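What Is Fleece, and How Do You Fold It?

Wonham Young Readers - Everyday Things

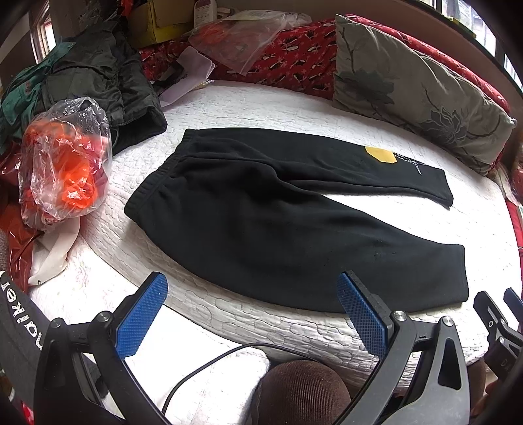 Black fleece sweatpants on a quilted mattress cover.

Sweatpants are soft trousers for sport, for lounging about and for cold days. In Britain many people call them jogging bottoms or joggers. They all mean much the same thing: loose trousers with a stretchy waist and no zip.

Look at the waistband, at the left end of the sweatpants. It has ridges running in it. This is called ribbing. Inside a waistband like this there is elastic, which stretches when you pull the trousers on and then springs back so they stay up. At the other end are the cuffs, where your feet come out. The black cloth also has a yellow-orange patch on it and, next to the patch, a thin line design in white thread. Making a pattern with thread is called embroidery.

Where does fleece come from?

The word fleece first meant the wool coat of a sheep. A farmer shears the sheep and the whole coat comes off, often in one big woolly piece.

The fleece in clothes shops is usually something else. Most of it is made from polyester, a kind of plastic. The plastic is melted and pushed through very small holes, a bit like water coming through a shower head. It comes out as long thin threads. Some polyester is made from old drinks bottles that have been washed, chopped up and melted. Other fleece is made from cotton, or from cotton and polyester mixed.

The threads are knitted into cloth by a machine. Then the cloth is brushed with wire brushes. The brushes pull up lots of tiny loops and ends, and this makes the fluffy surface. The fluff is called the nap. Some fleece is fluffy on both sides and some only on the inside.

Why is it warm?

Fleece does not make any heat. Your body does that. What the fluff does is hold on to air. Air that cannot move about is very good at keeping heat in, so the warmth from your legs stays close to your legs. A thick jumper works in the same way, and so does a duvet.

Mattress covers can be quilted. Quilting means sewing layers together, often with something soft in the middle. The stitches pull the cloth down and the parts in between puff up. On the white cover under the sweatpants the stitching goes in wavy lines, and the cover looks bubbly.

Why does fleece pick up bits?

Fluffy cloth catches things. Dust, hair and crumbs get stuck in the nap, and on black cloth the pale ones show up well. There are a few light specks on the lower leg of these sweatpants. You can take specks off fleece with a clothes brush, or with a piece of sticky tape wrapped round your hand, sticky side out - press it down and lift it off again.

How to fold sweatpants

You need a flat place. A bed is good, and so is a clean table.

1. Lay the sweatpants out flat with the front facing up. Pull the legs straight.
2. Fold them lengthwise, so that one leg goes on top of the other. Match the cuffs if you can.
3. Smooth out the big creases with your hand, starting at the waistband and working down.
4. Bring the cuffs up to the waistband. Now the sweatpants are half as long.
5. Fold them in half again.

The sweatpants on the bed have been folded lengthwise, but the legs do not line up. The lower leg curves away from the upper one. To do step 4 neatly, you would move the lower leg back underneath first.

Thick fleece makes a fat parcel, and it may spring open a little. If your drawer is small, try rolling the sweatpants up from the cuffs after step 2.

Try it yourself

Find a pair of fleece trousers and a pair of thin cotton ones in your size. Fold both pairs using the five steps. Put them side by side and measure how tall each parcel is with a ruler. Then press each one gently with your hand for 20 seconds, let go, and measure again. Which one has more air in it, do you think?

Words to know

Cuff - the end of a trouser leg or a sleeve.
Elastic - stretchy material that goes back to its own size.
Embroidery - patterns sewn on cloth with thread.
Nap - the soft, fluffy surface of some cloth.
Ribbing - raised lines in cloth.

Page last checked: 24 January 2018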